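Search this site
Enter keywords
Go

Ring ropes, turnbuckles and an 18-foot problem

6 min read

The ring we bought from the Tarasness club is an 18-foot ring, measured inside the ropes. The hall it has to go into was set out for a 16. Most of January went into working out whether that mattered, and I'm writing down the results while I still have the notes.

Ring size is quoted in two ways. Some builders measure between opposite ropes and some measure the full platform, apron included. Ours is the first sort, so the platform is larger than the number suggests. Thaddäus Frei taped out the footprint on the hall floor and found the north-east post sitting over a floor hatch. We rotated the whole thing and lost the front row of seats on one side. Ingvar Eskildsen, who books the shows, took this better than I expected.

The second matter was the ropes. There are two common types in independent wrestling: real rope wrapped in tape, and steel cable run through rubber hose. Ours are cable. Cable holds its tension longer, but it has less give, and wrestlers who learned on rope tend to hit it too upright. Seo-ah Tak trained on rope and spent her first session recalibrating her footwork. She now takes the same three steps across but turns earlier, with her weight lower and her top arm already over the cable.

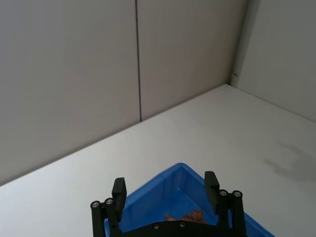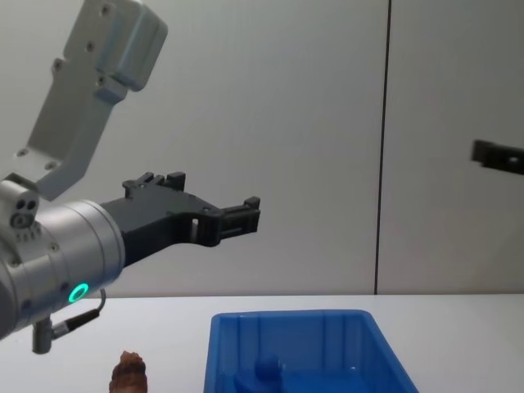

Grey wall panels behind the blue bin in the first photo; arm and wrist in the second.

Tension is set at the turnbuckles. My procedure is to start all four corners at the same thread exposure, bring the middle rope up first, then the top, then the bottom, working diagonally. Tightening one corner fully before touching the others pulls that post inward and you end up chasing it around the ring. Justinas Adomaitis prefers top rope first. We have tried both and I can't measure a difference, but I do the tightening, so it is middle first.

Costs, for anyone pricing the same job: the ring was $3,220 second-hand, without canvas. A new canvas and foam for the deck came to another $985. The old foam had gone flat in the centre and you could feel the seams of the boards through it when you took a back bump. Transport was Jong-dae Ham's trailer and two trips.

Remaining items are a squeak under the west side, which I think is a cross-beam seating badly in its bracket, and new pads for the turnbuckles. The current pads are different colours and one has a split along the stitching. I'll pull the boards on the west side before the next training night and post the bracket measurements once I have them.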